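Sorting the dog toys
January 20, 2021

The toy basket had got to the point where the lid wouldn't shut, so after lunch I tipped it out and started putting things on the grey table to see what was worth keeping. Areeba had been asking me to do it for weeks.

The rope ones go in the wash, in a pillowcase, at 40 or so. Rubber ones get hot water and washing-up liquid in the sink.

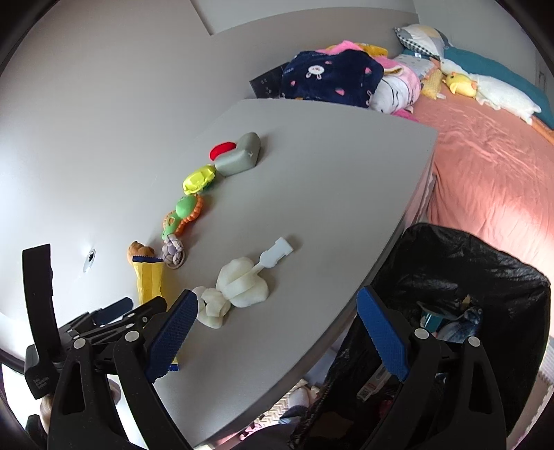
Bukhari is nine now and doesn't chew much. He still likes the green turtle and will carry it from room to room, but anything with a squeaker gets left under the sofa. I've put the squeaky one aside for Mohsin's puppy, who is less fussy. The little brown plush is staying, as he sleeps with it.

Next job is the lead drawer, probably at the weekend.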